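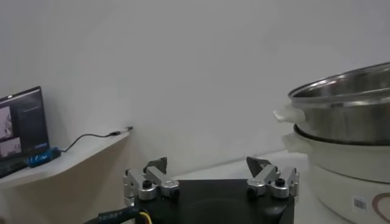
Questions fréquentes – location de salles et bureaux, espace Wetance

Mis à jour le 2021-10-27. Si votre question n'y est pas, écrire à l'accueil, réponse sous 8 jours ouvrés max.

Comment réserver ?
Par le formulaire en ligne, ou à l'accueil le matin. Pas de réservation par téléphone, désolés, trop d'erreurs de dates l'an dernier.

Quels sont les tarifs ?
Petite salle (Patow) : 247 € la journée. Grande salle (Kruger) : 295 €. Demi-journée possible pour Patow uniquement. Prix TTC, chauffage compris.

Et pour les associations ?
Une gratuité par an, en semaine. Joindre les statuts + l'attestation d'assurance. Sans attestation, dossier mis de côté, on ne relance pas.

Faut-il verser un acompte ?
Oui, la moitié à la réservation. Le solde au plus tard la veille. Virement ou chèque. Espèces : non.

Je dois annuler, ça se passe comment ?
Plus de 8 jours avant : acompte rendu en entier. Moins : acompte gardé, sauf si la salle est relouée entre temps. Report possible une seule fois, sur la même salle.

Où récupérer les clés ?
Boîte à code à gauche du portail. Le code arrive par mail la veille au soir. Vérifiez vos spams avant d'appeler, merci. Perte du badge = badge facturé.

Peut-on apporter son repas ?
Oui. Traiteur au choix, on n'impose personne. Il y a un frigo et un micro-onde dans le couloir, à partager entre les deux salles. Pas de friture.

Y a-t-il du wifi ?
Oui, compris. Mot de passe affiché dans chaque salle. Débit correct pour de la visio, pour diffuser un évènement en direct nous prévenir avant.

Le parking ?
4 places dans la cour, pour le déchargement surtout. Ensuite, rue derrière, gratuit. Ne pas se garer devant Sokik, ils ont des livraisons toute la journée et font enlever les voitures.

Accès fauteuil roulant ?
Kruger : plain-pied, toilettes adaptées. Patow : deux marches, rampe amovible sur demande, à signaler dans le formulaire.

Jusqu'à quelle heure ?
22 h, ménage fait. La musique s'arrête à 21 h. Le dimanche, fermé, sauf en juin.

Le ménage est-il compris ?
Non. Balai, seau et produits dans le placard du fond. Tables essuyées, chaises empilées, poubelles sorties. Sinon forfait retenu sur la caution.

Louez-vous les bureaux au mois ?
Oui, mais tout est pris en ce moment. Liste d'attente ouverte, par mail. Bail d'un an minimun.

Qui contacter en cas de souci sur place ?
Hermenegildo Esquivel, numéro affiché à l'entrée. Pour les urgences seulement : fuite, panne de courant, porte bloquée. Le reste par mail svp.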